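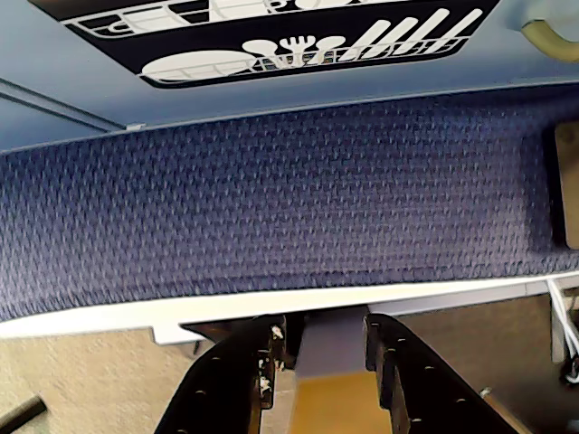

**Figure 2.** Pictogram label showing where dishes are meant to go.

### 3.2 Loading conventions in shared kitchens

Disputes over the correct way to load a dishwasher are old, bitter, and almost entirely undocumented. The manuals we collected for this study give the matter a page or two, usually between the warranty and the advice on salt. Households, by contrast, give it years. Our interviews in Ostport and Grammont covered 30 shared kitchens, and in all but 8 of them at least one resident described another resident's method as "wrong," a word they did not apply to each other's politics, music, or driving. Printed guidance of the sort in Figure 2, where a plate leans at the left of the lower rack and spoons and a fork stand in the middle, was treated by residents as scripture when it agreed with them and as decoration when it did not. The cups drawn on the rack above the plate caused no argument at all. Cups go on top. It was the one point of doctrine shared by both towns.

We coded each reported rule by its source. Rules learned from a parent were the most common and the most stubbornly held. Rules taken from a manual came a distant second, and several turned out on checking to be absent from the manual cited. One resident in Grammont quoted a passage on fork direction from memory, with a page number. The booklet in question ended four pages earlier.

Fork direction deserves a short detour. Residents who placed forks with the tines up spoke of cleanliness; those who placed them with the tines down spoke of injury. Each side granted that the other had a point and then continued as before. In mixed households the usual settlement was for whoever loaded the machine to do as they liked and for the other person to rearrange it afterward, quietly, while the first was out of the room. We call this practice *silent reloading*. It was reported by over 50 residents, most of whom believed they were the only one in the kitchen who did it.

Silent reloading complicates the usual account of how house rules spread. On the model set out in Section 2, a rule survives when people follow it and see others follow it. A reloaded rack breaks the second half of that arrangement. The first loader never learns that the work was redone, draws the reasonable conclusion that the method is sound, and teaches it to the next tenant. In the Kesta building, which has the highest turnover in our sample, we recorded 11 separate rules for the placement of a single saucepan. Two of them required the saucepan to be washed by hand.

Written notices did little to help. Those posted in March were still on the doors when we returned, though most had gained replies in other handwriting. The replies were longer than the notices and, on the whole, better argued. We treat them as a separate body of text in Section 4, where the question of who is expected to unload is also taken up, with some reluctance.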